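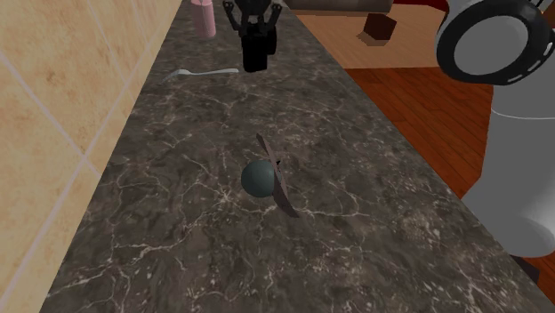 Kazimiera Duda wrote to us in February that the soup nights had done more for her than the reading lessons, and that she hoped we wouldn't be offended by it. We weren't a bit offended! I have thought about her note a good deal while putting this report together, and I'm putting it first because it says something about where your money has been doing its work, and it isn't quite where we told you it would be when we applied.

Home Our Work Supper Table Grants and Reports Get in Touch

Progress report to the Adamczyk Fund
Supper Table adult reading program, Omolow

First of all, thank you, again. I know I say it every time, and I know you have a pile of these to get through, but it's meant every time. The second payment arrived in good order and went straight into the two things we had been putting off, namely the evening hours and the bus passes.

How the evenings have gone

When I last wrote we were running lessons on 4 evenings a week and worrying that we couldn't fill them. I'm happy to say we worried about the wrong thing. Between the start of the grant year and the end of February we had 836 visits to the program, and 603 of those were to evenings that included a meal. The remaining visits were to the lesson-only evenings, which are quieter and which suit some people much better (several of our more advanced readers have told us they can't think with soup going on in the next room, and I do see their point).

You'll remember that the plan was for everyone to have a one-hour lesson in pairs and then eat. What has happened in practice is that people come early, sit down with whoever is there, and start on their letters from the school or the clinic or the landlord before a tutor has so much as taken off her coat. Zuzanna Kołodziej fought this for the first month, as she had drawn up a very good timetable and wanted to see it used. She has since come around and now keeps the first half hour open on purpose. We call it "bring your mail," and it's the part of the evening people ask after when they phone.

The mail has changed what we teach, too. We bought the Brillesora workbooks with the first payment, and they're fine books, clearly printed and sensibly ordered, but the early chapters are all about holidays and pets. Our learners want the words on a prescription and the words on a lease. Stanisława Nowakowski has been writing one-page sheets to go with each workbook chapter, using real kinds of letters with the names changed. She has finished 7 of them and would like to do the whole book by the end of the grant year. I would be glad to send copies if you'd care to see them.

Tutors

We had hoped to have more tutors by this point. Two people finished the training and then moved away for work, and one found that evenings were too hard with a new baby, which we all understood. Jolanta Makowska has been carrying more pairs than she should, and although she'd never complain, I would like to ease that before the summer. We've put a notice up at the library and in the window at Fanis, where a good many of our learners do their shopping anyway, and there have been some calls. I'll be able to tell you more in the next report.

The training itself went well. Cyprian Domański rewrote the second session so that new tutors spend most of it listening to someone read aloud and saying nothing - much harder than it sounds, and several people said it was the most useful evening of the course.

The bus passes

These have been a plain success and there isn't a great deal to say about them. People who live out past the mill used to miss the last half hour to catch a ride home, and now they stay. We did have some trouble at first with passes going missing, so they are now signed out at the door in a blue notebook. It's old-fashioned but it works for us.

Money

Spending is close to plan. We're a little over on food, for the reasons above, and a little under on workbooks, as we share them between pairs more than we expected to. I'd like to ask your permission to move what is left in the workbook line across to food and to the printing of Stanisława's sheets. The full table of spending is being sent separately with the receipts. If you would rather we kept to the original lines, please just say so and we will manage.

What comes next

Over the spring we want to try one morning group for people on late shifts, who have been asking for it since last fall. We'd start at nine thirty, with coffee in place of soup, and keep it small until we know who turns up. We also owe you the reading check results, which are running late. Some learners were nervous about anything that looked like a test, so we've been doing the checks one at a time, at the table, whenever a person feels ready. You'll have them with the next report.

You would be very welcome at any of the evenings, and there's no need to let us know first. Come at six if you'd like to see the mail being opened, or closer to seven if you'd like to eat.

With warm thanks from all of us at the Supper Table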